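Chapter 8
Order and Position 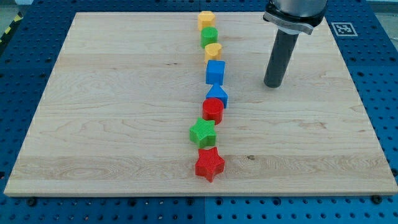 A sequence is a set of items in which each item has a fixed position. The set {a, b, c} is the same set however it is written, but the sequence a, b, c differs from the sequence c, b, a. Position is counted from a stated starting end. In a line of eight plastic blocks on a board, the block nearest the front is first if counting starts at the front, and eighth if counting starts at the back. The starting end must therefore be given before any position number has meaning.

Section 8.1 defines the terms of a sequence and the notation used for them. Section 8.2 covers rules that give a term directly from its position, so that term 274 can be found without listing the terms before it. Section 8.3 treats rules that use the previous term. Readers who have not worked with subscripts should review the notes by Uliana Kuzmenko in Appendix B before starting Exercise Set 30.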